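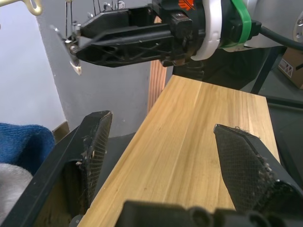

A light wooden board with a seam down its length.

Lucrezia Ruggiero started at Limik on a Monday in September. On her second morning the old name was on the schedule by the time clock, typed, next to her shift. She had given Human Resources the court order three weeks before.

She took a pen and crossed it out. Then she wrote Lucrezia above it, small, because the box was small.

"You can't write on that," said Noelia Escobar, the shift lead.

"It's wrong."

Noelia looked at it. She went into the office, and the printer ran for a while. 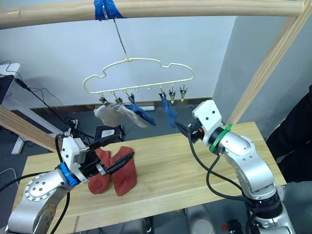
Socks on a clip hanger, two of them blue.

At lunch Lucrezia ate in her car. It was 102 degrees and the air conditioning had quit in Alcantara, two jobs ago. A man named Valeriano knocked on the window and asked if she wanted the fan seat in the break room – he was going off shift.

She said she was fine. He said okay and left.

She sat another minute, then took her sandwich inside. Two women stopped talking, and one of them moved her purse off the chair. 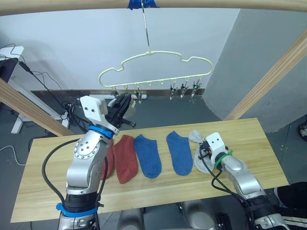

Filed under: Short Fiction

The new schedule was up at 3. Her name had been spelled with one g in Ruggiero. She stood there with the pen in her hand and read it again, and then she clocked out and drove home.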